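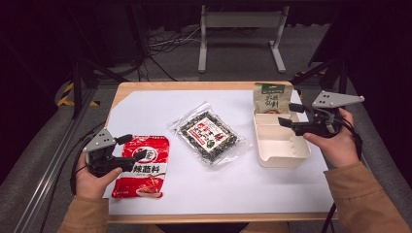 A sauce packet and an open tub on white paper.

Sachets that come with noodles and takeaways pile up in the back of a drawer. Most keep well if they are sorted when they arrive.

Check the seams first. Press gently along each edge, and throw out anything puffy or sticky. Packets with no date on them get the month written on in marker. Anything marked July is used or binned by the following February.

Stand them upright in a shallow tub, oldest at the front. An old margarine tub will do – wash it in hot water and dry it fully. Oily sauces go in a separate tub, as a slow leak spoils the labels on the rest.

To open a sachet cleanly, push the contents down, wipe the top and cut straight across with scissors. A part-used one should be emptied into a small lidded jar, kept in the fridge and finished within 2 days.

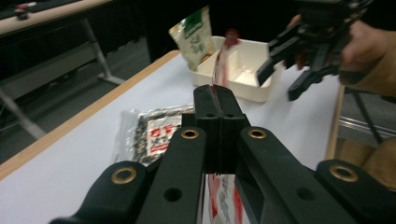 Lulow wrote in to say that dry seasoning is better kept away from the cooker, as the steam makes it clump. A cupboard on the other side of the kitchen is fine.

Page last updated 3rd February.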